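Okay, several of you asked how I ended up playing badminton three nights a week at 44, after a lifetime of avoiding anything with a net. Long thread, get a snack.

1/
We moved to Mivville in May. Population 3,947, one grocery store, a very good bakery, and a rec building called the Ivanyshyn that smells like floor wax and old popcorn. I knew zero people. My husband works from home and was perfectly happy. I was talking to the mail carrier for way too long.

2/
The bakery had a flyer by the register. "Badminton, all levels, 7 pm, bring water." I figured it would be like the backyard stuff at my aunt's, where you stand there holding a drink and sort of bat at it. I wore canvas sneakers. You can guess.

3/
Badminton played by people who know how to play badminton is TERRIFYING. The thing comes at your face and then just drops dead on your side of the net. I lasted one game and had to go sit on the bleachers with my head between my knees. A kid of maybe 12 asked if I needed a grown-up.

4/
The guy who runs the night is Azlan Teoh. He's played since he was little and he has the most patient voice I've ever heard on a human being. He looked at how I was holding the racket and said "are you planning to fry an egg with that?" Then he spent most of the evening fixing my grip. Shake hands with it, loose fingers, squeeze only when you hit. I still mess this up.

5/
Gear talk, because this is what half of you messaged me about. You don't need much! A light racket, a few shuttles, indoor shoes. I borrowed a club racket for the first month and that was the right call, my taste changed completely once I could hit the thing.

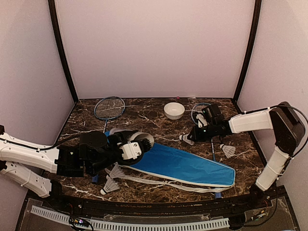 badminton stuff, the marble table, a white bowl

6/
Shoes matter more than the racket. I will die on this hill. I rolled my ankle in week two in those stupid canvas sneakers and missed a bunch of sessions. Now I have a pair of Gelel court shoes I got secondhand, and they grip so well they squeak when I go get water.

7/
Shuttles: feather ones feel wonderful and I wreck them. Beginners like me should stick with nylon. Our club buys Larnska nylons in bulk and sells them at cost out of a shoebox, cash only, exact change or you get a look.

8/
Strings, okay. I popped one and panicked like I'd broken a window. It happens to everybody. Get it restrung, and go for a lower tension than the pros use. It's easier on the elbow and you get more power for free – my clears finally reach the back line on a good night.

9/
Please don't leave your racket in a hot car. I did it all June and got scolded by three different people in the same parking lot.

10/
Stuff that helped me get better, in no special order. Getting back to the middle after every shot. Serving low and short instead of trying to be clever. Watching the other person's racket, even when it's scary. Saying "yours" or "mine" out loud in doubles, even if you feel silly, even if you're wrong.

11/
Things that did not help: watching videos until 2 am. A wrist weight. My brother-in-law, who plays tennis and has opinions.

12/
People keep asking about bags. Mine is big, it's cheerful, and it swallows a towel, a spare shirt, bandages, and the emergency granola bar. Buy the bright color. Every bag on those bleachers is black and folks go home with each other's shoes constantly.
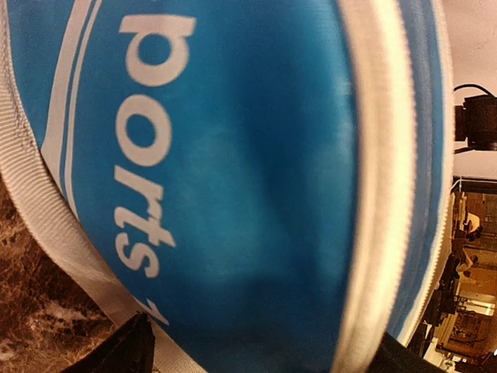

13/
The money part. It's $5 a night at the Ivanyshyn, first one free. In the city, 251 miles from here, my sister got quoted $1,600 a year for a club with a sauna. I don't need a sauna. I need someone to hit with who won't sigh at me.

14/
And I got the people! This is what I really wanted to say. I know who has a new baby and whose dog ate the remote. When our furnace quit, someone from doubles came over with a space heater before I'd even hung up with the repair place. I sit with them at the diner after and we eat fries until they start stacking chairs on us.

15/
My first tournament was the little in-house one. My partner and I lost every match, one of them to the 12-year-old and her grandfather, who has a new hip and a drop shot that should be illegal. I was sore for days and I've signed up again.

16/
If you're thinking about it, go. Sit out when you're dizzy. Bring more water than you think. Tell whoever's in charge that you're new, they'll pair you up with someone nice.

17/
Replying to a few at once: yes, you can start with bad knees, talk to your doctor and play the front of the court in doubles. No, I haven't tried it outdoors, too windy here. And the bakery is the one next to the hardware store, get the cardamom thing.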